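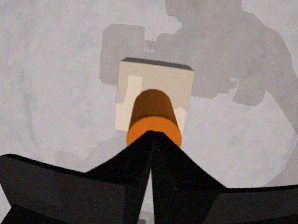

Simulated view over the fingertips, orange cylinder and cream block.

Simulation evidence: your questions

Last changed Tue 12 April

Does a pass in simulation count as a pass?

No. Under the Sosham rules it counts as permission to book time on the real cell. Suppliers keep asking us to bend this and we keep saying no.

Kaltell sent us 2,000 simulated runs. Isn't that enough?

Enough for what? If the block starts in the same spot with the same friction every time, you have one run and a lot of electricity. Ask which settings were varied, by how much, and who picked the limits. We want at least 900 runs with the starting positions and lighting changed, and the list of settings handed over with them.

Our success rate is 81 per cent. Can we publish it?

Only with your definition of success beside it. "Cylinder on block" is too loose. Say how long it had to stay there, whether the gripper had let go, and whether knocking something else over was allowed. Failed runs stay in the total, including the ones your engineer thinks were the simulator's fault.
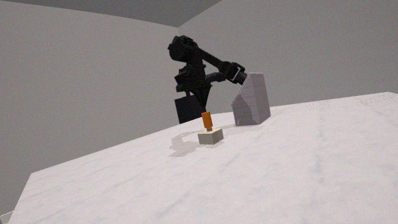
Wider simulated view: arm near the tall grey block, cylinder upright on the small one.

Do we have to supply more than one view?

Yes, 2 as a minimum: one close to the gripper and one wide enough to take in the arm. A close view tells you very little about what the elbow is up to. Neither tells you about contact forces, so send the logs as well.

The pictures look realistic. Does that help our case?

Not with us. Nice shadows say nothing about whether the contact model is any good. Sugden's plainest renders came with the best friction notes we have had.

Can a simulated test replace the guarding check?

No, and please stop asking in the covering letter. Guarding, stopping distance and the emergency stop are checked on the machine, on site at Steltton, with the real tool fitted.

When do the rules change next?

A draft is due in August. We would not plan a project round it.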